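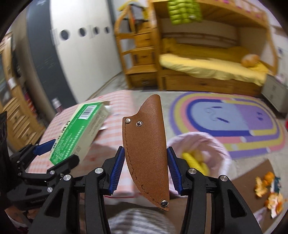

Erzsébet thinks the first-day return should be measured from the offer price to the close, and the open should be left out completely. Her note came in at 9:40, before I had even started the new run. She writes that the open price in our sample is too noisy for the small listings, and that in two cases it comes from a single trade. I checked both and she is right. So from now on: offer to close. The old column stays in the sheet but I renamed it old_open, please do not use it for tables.

September, workbook 2, listing data

State of the sample this morning: 569 listings after removing the duplicates. The duplicates came from companies which moved from the small board to the main board and got a second record. I kept the first record and put the move date in the comments field. Wálter had asked to keep both, but then the money raised is counted twice and the yearly totals become too big.

Missing offer prices: 17. For 10 of them I found the price in the final prospectus. The rest have only a price range. I tried the middle of the range and then I took it out again. When demand is strong the price is usually set near the top, so the middle would make the first-day return look better than it was. They stay empty for now.

Bestatov is still a problem. The prospectus gives the price in one currency and the trading started in another, and I used the exchange rate of the listing day. Padmavathi says it must be the rate of the pricing day, which was earlier. I changed it. The return went down a little, the sign is the same.

Londden: the extra shares (the over-allotment) were sold later, so the amount raised is different depending on which page one reads. I take the amount without the extra shares, for all companies. This was already our rule in the spring but I could not find it written anywhere, so I write it here.

After lunch

Ran the regression again with the new return. The coefficient on deal size is smaller than before and the standard error is almost the same. I do not want to say anything about it until the Flanthorpe record is corrected - the lockup date there is before the listing date, so somebody has exchanged two fields. Possibly me.

Géza asked why we do not group by lead bank. We can, but many deals have two lead banks and then I don't know which one to take. Bognár has two and they are listed in different order on the cover and inside. I would prefer to give both banks half a deal each. Waiting for his opinion.

To do:
- correct the dates for Flanthorpe
- ask Hanne if she still has the scanned prospectuses, the older ones
- run again without the smallest listings
- rename the output files, the names are too similar and I opened the wrong one again

16:15 - Hanne has the scans. She will put them in the shared folder tomorrow morning.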